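Print this message | E-mail this message

[nurkthorpe-residents] Trash and recycling changes, what we know so far

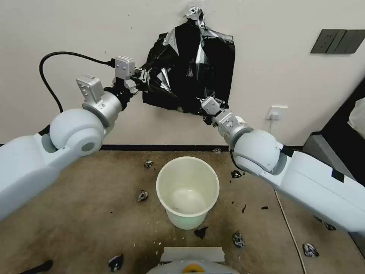 1. PICKUP TIMES

The new hauler is Rasotow. They start on the north side of Nurkthorpe at 7 a.m. and work down to the creek, so Nadar Street is now one of the last stops. Bags and carts can go out the evening before, but not before 6 p.m.

2. BAG LIMIT

Each household gets 3 bags a week on top of the cart. Extra bags need a tag from the town office. Black bags are still fine for regular trash. Recycling has to be loose in the cart, with no bags of any kind.

3. YARD WASTE

On August 2nd... sorry, I had the wrong date in my last note. See the reply below.

Eirlys Landeg wrote:
> Does anybody know if they will still take brush? The old
> company took it if it was tied up. I have a big pile from
> the maple and I don't want to drag it to the curb and then
> drag it back. Also my cart lid is cracked and the number
> on the sticker just rings.
>
> Eirlys

Eirlys, yes on the brush. It has to be tied with string, no wire, and no piece can be longer than 3 feet. Yard waste pickup runs through the end of November. Leaves go in paper bags.

For the cart, the sticker number belongs to the old company. Call the town office and ask for extension 213. You will need the serial number stamped on the front of the cart. I called about mine and was told to leave it empty at the curb on pickup day, and they swap it.

The Wudeo app that was in the mailer does work for pickup reminders, but it had my street on the old schedule. Go by the paper calendar for now. The office printed 900 of them and there is a stack by the front counter.

If your street was skipped this week, send me the block and I will add it to the list. I have 22 addresses so far and will take them over to the office.

Last updated: 7th August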